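Equipment Planning Coordinator – Garment Handling Cells
Garkar Textile Services, Pliltmont site
Full-time, fixed term, with the option to extend
Reports to: Manager, Process Engineering

About the position

Garkar sorts, hangs, folds and repacks clothing returned to retailers. Most of that work is done by hand. Under the Baltosik program we are planning a group of two-arm cells that will take over part of the hanging and folding work, and we need someone to own the equipment plan: what is bought, in what order, at what cost, and what has to be in stock before a cell can run a full shift.

This is a planning and purchasing job. The successful applicant will not program the arms, but will spend enough time beside them to understand why one set of finger pads is worn out well before another, and what that does to the spares budget. Drawstrings, rolled seams, eyelets and hanger hooks all bear on that question, and a plan written without looking at them will be wrong in the second quarter.

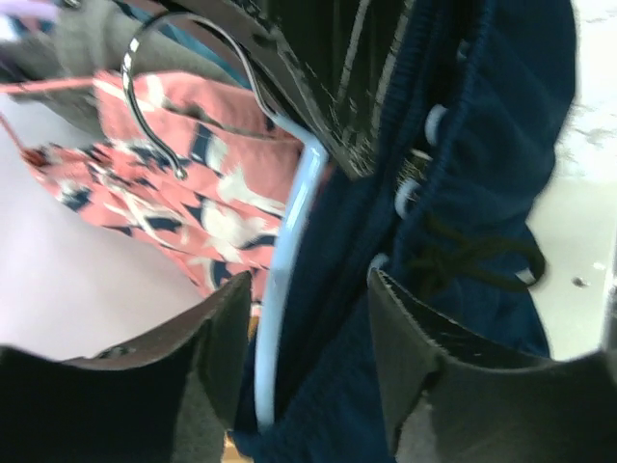

Finger pads are currently bought in small lots at whatever price is going. We want a standing order, a replacement interval based on logged cycles, and a reorder point that the stores staff can apply without calling engineering. The same goes for cables, connector units, hangers and test garments. Hangers are a larger line than most applicants expect. Plastic and wire types behave differently in the grip, and the program needs a fixed supply of both.

Duties

Build and maintain the capital plan for the first 4 cells, including arms, grippers, rails, cameras, enclosures, power and floor work.

Prepare quotation requests and compare supplier replies on the full cost over service life, including freight, duty, spare parts and calibration visits.

Keep the parts register up to date. It now holds 697 lines, some of them duplicates under old part numbers. Clearing these out is a first-month task.

Set spares levels for wear items and review them each month against the cycle log.

Track lead times and report any item that could delay a cell. Our main supplier of rails and mounting hardware, Fagundes, quotes by batch, so orders must be grouped well ahead.

Write the equipment section of each funding request. Requests go to the site finance office in April and must show the basis for every figure over $2,000.

Keep records of test garments by fabric, fastening and size, and replace them when they no longer match what comes through the returns dock.

Working arrangements

The position is based at Pliltmont. Planning work can be done from home up to two days a week once the register is in order. The rest is on the floor or in the test bay, where cell layouts are checked before money is committed. Layout checks cover arm spacing, cable slack, the reach to the garment rack and the table area left over for folding.
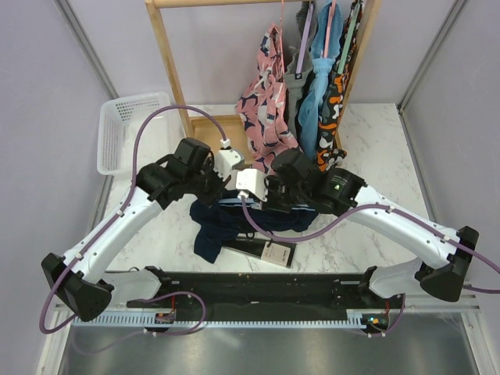 Cable routing deserves a separate mention, as it has been under-budgeted in both earlier rounds. Replacement cables, strain relief and the labour to fit them were booked to general maintenance and did not show up in the cost per cell. From this year they are to be carried as equipment costs – the coordinator will set up the codes and move the old entries across.

Core hours are 8:30 a.m. to 4:30 p.m. Safety footwear is required on the floor and is supplied.

What we are looking for

Required:
At least three years in equipment planning, purchasing or maintenance planning in a production or laboratory setting.
Strong spreadsheet skills, including the ability to rebuild a cost model that somebody else left behind.
Experience comparing quotations in more than one currency.
Clear written English. Funding requests are read by people who have never seen a cell.

Useful but not required:
Time spent around industrial or collaborative robots.
Knowledge of textiles, laundry or apparel returns.
A diploma in mechanical, electrical or industrial technology.

Pay and benefits

Salary depends on experience and follows the site's technical grade. The position includes extended health and dental coverage, a pension match after the probation period, and a training allowance of $3,000 per year that may be put toward a purchasing or project management certificate.

How to apply

Send a résumé and a cover letter of no more than two pages to the Pliltmont hiring office, quoting "Baltosik – Equipment Planning" in the subject line. In the letter, describe one piece of equipment you budgeted for where the running cost differed from the estimate, and how you changed the plan as a result. Please remove confidential pricing.

Short-listed applicants will be asked to complete a one-hour costing task on site, using a sample quotation and an extract from the parts register. Travel costs within the province are paid. Applicants who need an accommodation at any stage of the process should tell the hiring office when booking their interview.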